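Guides > Indie Film > Festivals and Screenings

How to Get Your First Short Ready for a Festival Projector

Posted in October by the Colico Shorts desk

So you finished your short, and a festival said yes. Congratulations! Go have a nice dinner, and then come back, because now you have to hand over a file that plays properly in a room full of strangers, and that takes more evenings than most of us would like.

Start with the tech sheet the festival sent you. Read all of it, even the dull part about audio. When we sent our horror short, Clultanel, to the Quezada late-night program, the sheet was 9 pages long and the thing we needed most (the frame rate) was on page 8.

Next, export a master at the highest quality your editing program allows, and leave it alone. Every other version gets made from that one. Put the title, the running time and the version number in the file name, so you don't end up like us with two files both called "final."

Now watch the whole thing on the biggest screen you can borrow. Dark scenes are where trouble hides, and if your film is mostly people creeping down hallways, you'll want to lift the shadows a touch and watch again. Listen for dialogue that sinks under the music, too. Our little theater at the Dilex has 206 seats, and a full house soaks up a lot of sound!

Check the edges while you're at it. Black bars that belong to your picture should be the same on every shot, inserts and effects shots included, so step through those one at a time.

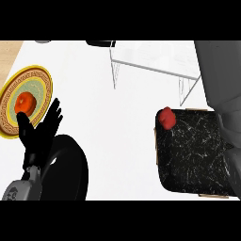
Computer-rendered shot with black bars at top and bottom.

Last of all, copy the film to two drives, play both from beginning to end, and mail one early. Keep the other in your bag on the night.

Comments (3)

reelmoth: Page 8! Mine was in a footnote. Thanks for this, I'm exporting tonight.

popcorn_shift: Projectionist here. Please also put your phone number on the drive itself.

gravelvoice: Do you do subtitles before or after the master? I've been burning them in and now I'm worried.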